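Search this site Enter keywords Go

Folding cells at Stomard: what changes on the floor

1/24/26

Stomard runs a garment return and relaundering line at Fastville. Since June, part of the sorting and folding has been handled by bench cells with paired arms. Lautaro Palma supervises the line and has worked there eight years.

"The cell takes one garment at a time from the basket to the mat," Palma said. "Shorts and plain dark knits are the easy classes. Anything slippery goes back to a person."

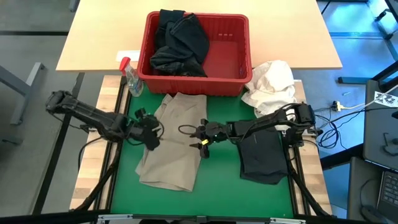

Staffing and tasks

Headcount on the line has not changed, according to Palma, but the tasks have. Two operators per shift used to fold full time. They now load baskets, clear faults and inspect output. A trial batch of 476 pieces was used to set the reject threshold, and about 3 per cent went to manual rework.

"Shoulder complaints are down. Eye strain is up, from the monitoring," he said. "We rotate people off the screens every two hours for that."

He would like the pay grade reviewed, as fault clearing was not in the original classification.

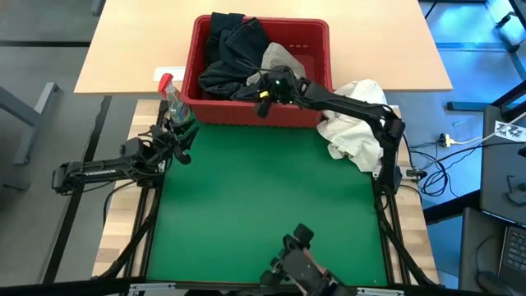 Aroha Baxter disagreed on the rotation, saying that two hours was too long on mixed loads and that operators had asked for 90 minutes at the last roster meeting. She added that training had covered the stop and restart sequence well, and grasp faults hardly at all.

Palma accepted the second point. "The manual gives grasp faults half a page. We wrote our own sheet, and it gets revised whenever the software does."

Most faults, he said, occur at pickup, when the fingers close on two layers and the fold is skewed from there on. 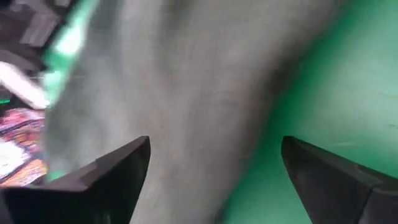

Next stage

A further cell is budgeted. Palma wants operators consulted on bench height and basket position before it is installed.

Related items
Volitz conveyor retrofit: maintenance notes
Âu linen tracking, first results
Roster changes and automated lines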